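Hola, Didier:

Te debo este informe desde hace una semana, así que me pongo ahora que la sala está en silencio y la calefacción por fin funciona. Va un poco a saltos, ya me conoces.

Empiezo por lo que más te interesa, el archivo sonoro de Nalon. Llevamos 83 cintas digitalizadas y escuchadas enteras, con su ficha y su resumen. En el plan habíamos puesto 20 por trimestre, o sea que vamos por delante (¡por una vez!). La mayoría son entrevistas a gente del valle sobre la trashumancia, las romerías y el cierre del lavadero, pero han salido también canciones que no teníamos en ningún cancionero. Hay una nana de 1981 cantada por una mujer que se ríe a mitad de la segunda estrofa y vuelve a empezar. La he puesto tantas veces que ya me la sé.

Lo que va peor son las transcripciones. El asturiano de los pueblos altos se nos resiste, y Storkholm, la empresa que contratamos para el primer borrador, nos devolvió textos con media frase inventada. He parado ese encargo. Prefiero pagar horas a dos estudiantes de filología que son de allí y que entienden a la primera lo que es una «corexa». Saldrá algo más caro por cinta, pero no tendremos que rehacerlo todo. Te mando las cuentas aparte.

Los permisos avanzan despacio. Muchas de las personas grabadas han fallecido y hay que buscar a hijos y nietos, que unas veces viven en el pueblo de al lado y otras en Bruselas. Casi todos dicen que sí, y muchos lloran un poco al oír la voz. Dos familias nos han pedido que no publiquemos nada y así se hará – esas grabaciones se quedan en consulta restringida.

La exposición en la sala Riviere sigue prevista para noviembre. Tendrá cuatro puntos de escucha, un mapa grande y los cuadernos de campo en vitrina. El folleto lo imprime Foltitz, 400 ejemplares, y todavía estamos peleando con la portada (yo quiero la foto del hórreo, el resto no).

En cuanto al equipo, el gasto ha sido pequeño y queda dentro de la partida de material.
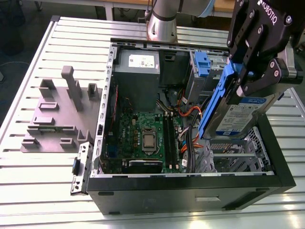
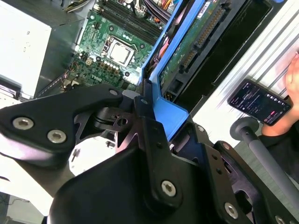 Las copias de seguridad se hacen ahora por duplicado, una aquí y otra en la biblioteca municipal, y cada viernes compruebo que las dos coinciden. Me lleva media mañana y es aburridísimo, pero después del susto de la primavera duermo mejor.

Para el próximo trimestre me gustaría cerrar los permisos que faltan, tener transcritas las entrevistas del lavadero y grabar a tres vecinos más, que ya han dicho que sí. Necesitaría que me confirmaras si podemos pasar lo que sobró de viajes a transcripción. Con eso arreglado, lo demás va saliendo.

Y si te animas a venir a la inauguración, avísame con tiempo, que en el pueblo solo hay una pensión.

Un abrazo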